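Surface Notes: Embossed Table Coverings and What Pattern Depth Does to Cleaning
Elfriede Brunner
Aug 9, 2026

Several readers wrote in after the spring issue to ask why their patterned table coverings look clean at noon and dull by evening under the hall lights. The short answer is residue in the low parts of the pattern. The long answer takes up the rest of this item, and it applies to any covering with a raised design, whether paper, coated fabric or molded sheet.

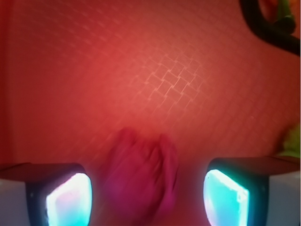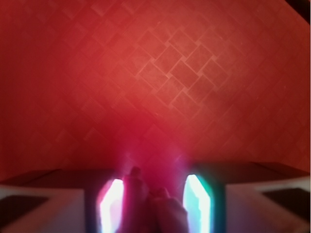

Red surfaces with a diagonal pattern.

Start with geometry. An embossed covering has two working levels: the raised lines, which touch plates, sleeves and cloths, and the recessed cells, which mostly don't. A flat cloth pulled across the surface under light hand pressure rides on the raised lines. It removes what is on them and pushes part of that material over the edge into the next cell. After one pass the high level is clean and the low level holds slightly more than it did before. Repeat this at every meal for a season and the cells fill with a thin film of detergent, starch and grease.

Film in the cells changes how light leaves the surface. A clean embossed sheet shows its pattern because the slopes between levels return light at a different angle from the flats. As the film builds, the slopes get shallower and the difference shrinks. Overhead daylight hides this fairly well. A low lamp from one side does not, and that accounts for the evening complaint.

Direction matters more than most cleaning instructions admit. With a lattice set on the diagonal, a wipe parallel to the table edge crosses every raised line at an angle and drops material at each crossing. A wipe along one set of lines lets the cloth settle partway into the channels and carry the material out at the end. The second set of lines then needs its own pass. The procedure we settled on at the Carnport dining hall is as follows.

Remove crumbs dry, with a soft brush. Do not use a cloth for this step.
Apply the cleaning solution to the cloth and leave the table dry.
Wipe along the first diagonal, full length, lifting the cloth at the edge.
Turn the cloth to a clean face and wipe along the second diagonal.
Rinse with plain water on a fresh cloth, same two directions.
Blot. Do not rub dry.

Blotting takes longer than rubbing and staff dislike it. It stays in the procedure. A rubbed surface dries from the raised lines down, leaving dissolved detergent to set in the cells. A towel laid flat and pressed draws water up from both levels.

Cloth choice is the second variable. The looped cotton cloths that Wamel supplied to the hall until last November have a pile long enough to reach into shallow cells, but they shed, and the lint stays behind. The split-fiber cloths that replaced them shed very little and hold less water, so they need rinsing more often. We kept the cotton for the dry side tables and moved the split-fiber cloths to the main room. Neither type should be washed with fabric softener. Softener coats the fibers and then coats the table.

On solution strength, more is worse. Our test at Nidport used a neutral detergent at two dilutions, 1 part in 400 and 1 part in 2,000, on strips from the same roll. Both removed cooking oil after two passes. The stronger mix left a visible haze after a single rinse, while the weaker one did not. The strips were compared under a desk lamp set low to the bench, by eye only – we had no gloss meter at the time and have since borrowed one. Readings will appear in a later issue if the instrument can be calibrated.

Paper-based coverings are a separate case. They are sold as single use and should be treated that way. The embossing in paper is held by compressed fiber, and water lets the fiber relax. A damp wipe will flatten the pattern in that spot and leave a patch that reads as a stain even when no color has moved. If a paper covering has to last through a second sitting, lift spills with a dry napkin, pressed straight down, and leave the mark alone.

Storage causes as much loss of pattern as use does. Rolls laid on their sides flatten along the line of contact, and the band repeats at each turn when the covering is unrolled. Kontogiannis, our roll supplier, recommends standing rolls on end in a dry room, and our own stock confirms the advice. Folded sheets should go on top of the stack and be refolded on new lines every few months. Creases in coated fabric can be relaxed by laying the sheet flat overnight. Ironing is not recommended at any setting, with or without a cloth between.

Two corrections to the previous item. The rinse volume for long tables was printed per table and should have been per pair of tables. The order sheet number for the soft brushes is 93, and the old sheet has been withdrawn.

Questions about rubber-backed coverings are being held over. Please send the backing color and the age of the covering along with the question.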